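Slide 6 — Dosing error at home

Say: the study at Prevholm collected 247 caregiver-measured doses of liquid medicine. Each was weighed and converted to milliliters. Household spoons gave the widest spread. Oral syringes gave the narrowest.

Pause on the chart. The axis is percent deviation from the labeled dose. Nominal dose was 5 mL throughout.

Spoon shape matters — a wide, shallow bowl makes the fill line hard to judge. Keep this short.

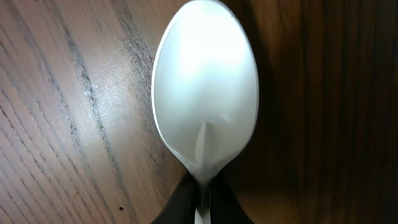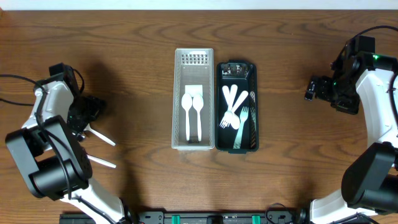
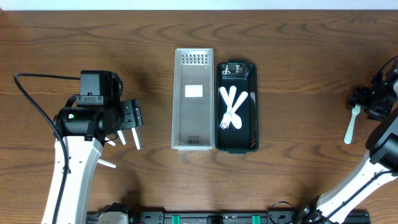 Slide 7 — Labeling

Units: mL only. Drop "teaspoon" from the carton and the leaflet. Lehner made this change in January; Zancombe still prints both.

If asked about viscosity: thick syrups cling to the bowl and underdose. Figures are in the handout, table 6.

Hand over to Theophilus Agyeman for the pharmacy data.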